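Gustine to Ustumness on foot - where would you stop for the night?

mossyboots
Hi all, I'm planning to walk from Gustine to Ustumness in August and I keep changing my mind about where to sleep. I have four days off, and two of those get eaten up by the trip there and back, so it's really just one night in the middle. Flidport looks like the obvious stop on the map, but the one hostel I found there had some pretty grumpy reviews. Is it that bad? I'm a slow walker and I take way too many breaks, if that changes anything.

pineknot88
Flidport, no question. I've stayed at that hostel twice and I slept great both times. Bunks are narrow, sure, and the kitchen closes at 9 p.m., so eat early or bring sandwiches. The lake is a short stroll away and the evening light over it is the whole reason I went back!

tin_cup_terry
Going to disagree with pineknot here. Flidport in August is packed. I got the top bunk by the door and every single person who needed the bathroom walked past my head. I'd push on to the Rautiainen hut instead. It's higher up, it's quiet, and you wake up with the marsh right below you.

pineknot88
Rautiainen is lovely but it's another long climb at the end of the day, and mossyboots just said slow walker with lots of breaks. That sounds miserable to me.

tin_cup_terry
It's a climb, but it's a gentle one. My mom did it. She complained the whole way and then talked about it for a year.

mossyboots
Ha, that sounds like me. How's the first part out of Gustine? I saw somebody call it boring and now I'm wondering if I should take the bus for that bit.

larkandlantern
Please don't skip it! I did this walk last August and the start was my favorite part, which I know is not what most people say. I left Gustine at 6 in the morning and just let my legs wake up. It's easy going, so you can look around and think about nothing, and I had a thermos of coffee that I was way too proud of.
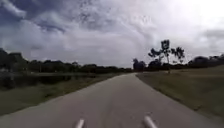 After the first couple of hours I stopped for breakfast and changed my socks, and I'd tell anyone to do the same. My friend didn't bother and had a blister the size of a quarter before Flidport. We ended up staying there because of her heel, so I can't speak for Rautiainen, but the hostel was fine. Noisy until ten or so, then dead quiet.

gravelgus
Bus person here, sorry. I've done the start once and once was plenty. I'd save my knees for the marsh - that's what you're going all that way for. The 3706 bus drops you at the Flidport turnoff and you can be up at Rautiainen by mid-afternoon.

larkandlantern
But then it's hardly a walk from Gustine, is it?

gravelgus
It's a walk from the bus stop, and my knees are very happy with that.

tin_cup_terry
Check that the 3706 is running before you count on it, by the way. They changed the timetable on me once and I sat on my pack for nearly 2 hours.

mossyboots
OK, you've all been great. I think I'll walk the start, see how I feel at Flidport and decide there. Do I need to book Rautiainen ahead?

tin_cup_terry
For August, yes. Call them, the online form never worked for me. And bring earplugs anyway.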